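Section 4. Introducing the Tabletop Sorting Cell to an Existing Workstation

4.1 Purpose of this section

This section is addressed to site supervisors and shift leads. It covers the first weeks of operation of the Gosari tabletop sorting cell at a bench where items were previously sorted by hand. Mechanical installation is covered in Section 3 and must be complete before these steps are started.

4.2 Before the first shift

1. Confirm that every person assigned to the bench has read Sections 1 and 2 and signed the bench register.
2. Appoint one cell attendant for each shift. The attendant may leave the bench only after another trained person has signed in.
3. Review the written job description for each affected position. Tasks that move to the cell must be struck out, and new tasks must be written in with the time allowed for them.
4. Meet with the affected staff as a group. At the Avstead site, Xiuying Du held this meeting in May, before the cell was powered on, and changed the break schedule as a result.
5. Post the name and extension of the site contact at the bench.

NOTE: Hand-sorting targets do not apply to attendants. Remove any posted piece-rate sheet from the area.

4.3 Starting a batch

1. Check that the clear panels are seated and that no tools have been left inside them.
2. Place the receiving bowl inside the enclosure, flat on the tabletop.
3. Place the blocks within reach of the gripper. Leave space between them.
4. Withdraw both hands and step back to the marked line.
5. Select the batch on the control screen and press Start.
6. Observe the first 25 transfers without interruption. Record each missed grip, dropped block, or contact with the bowl rim on the batch sheet.

CAUTION: Do not reach over the panels while the arm is powered, even if it appears to be at rest. The arm may resume motion without a warning tone.
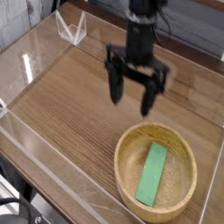

Attendants who have sorted by hand for many years often notice faults before the software reports them. Supervisors should treat these observations as part of the job and allow time for them to be written down. An entry such as "left finger slow to open" is sufficient. Technical language is not required.

4.4 Stopping and clearing

1. Press Stop and wait for the screen to show Idle.
2. Turn the power key to Off and remove it. The attendant keeps the key until clearing is finished.
3. Remove the bowl and compare its contents with the batch sheet.
4. Return any dropped blocks to the supply tray.
5. Report fault code 116 (gripper did not close) to the site contact if it occurs twice in one shift.

4.5 Changes to staffing and pay

Stelbridge requires that no position be reduced in grade during the introduction period. Attendants are paid at no less than their former sorting rate, including for training hours. Requests to return to hand sorting are to be made to Barış Uysal and will be answered in writing.

Batch sheets record the performance of the cell. They are not to be used in the evaluation of individual employees.

CAUTION: One attendant may not be assigned to two cells at the same time, including during meal breaks.

4.6 Contacts

Training and sign-off: Peiyu Hao
Staffing questions: Barış Uysal
Faults and spare parts: Zhuoran Jin, extension 3397

Continue to Section 5 for weekly cleaning of the panels and gripper fingers.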